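Lendilton House guest rooms - progress report
To: Marit Lie
July 6, 2026

Hi Marit,

We're a bit past the halfway mark, so it seemed like a good time to fill you in on how the grant is going. Short version: bookings are up, the roof is behind, and I'm still smiling (mostly).

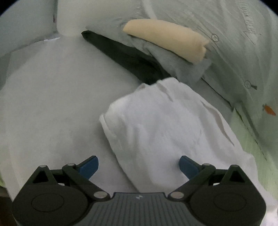
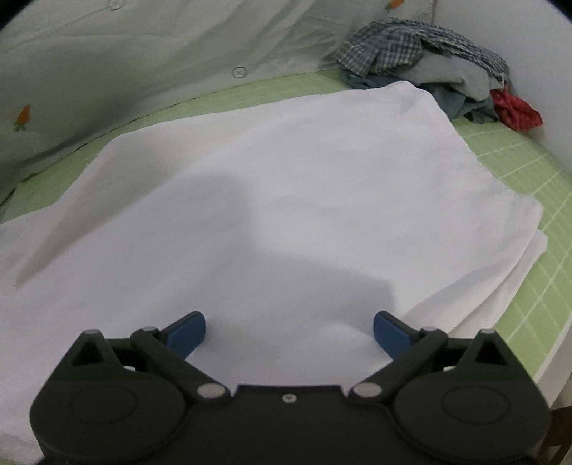 A folded towel first, then the big white cloth on the green bed.

We've had 61 family stays so far, up from 16 at this point last year, which is just wonderful! Most are relatives of patients at the regional hospital, and a fair few stay longer than they'd planned. Hendrik has the booking calendar colour-coded now and guards it fiercely.

The roof is the sore spot. Öberg found rot under the old flashing, so the two rooms on the north side are closed until September. Kristaps got a second quote from Brastus and it came in $243 lower, but they couldn't start any sooner, so we stuck with Öberg. The extra work fits inside the repairs line - just.

Laundry costs have crept up too. I'd like to move some of the unspent travel money over to cover them, if you're happy with that. Could you let me know before the next payment goes out?

Eight families filled in the feedback form. They'd like better parking and a later kitchen, and I'm working on both.

Cheers,
Jonatan Fagerlund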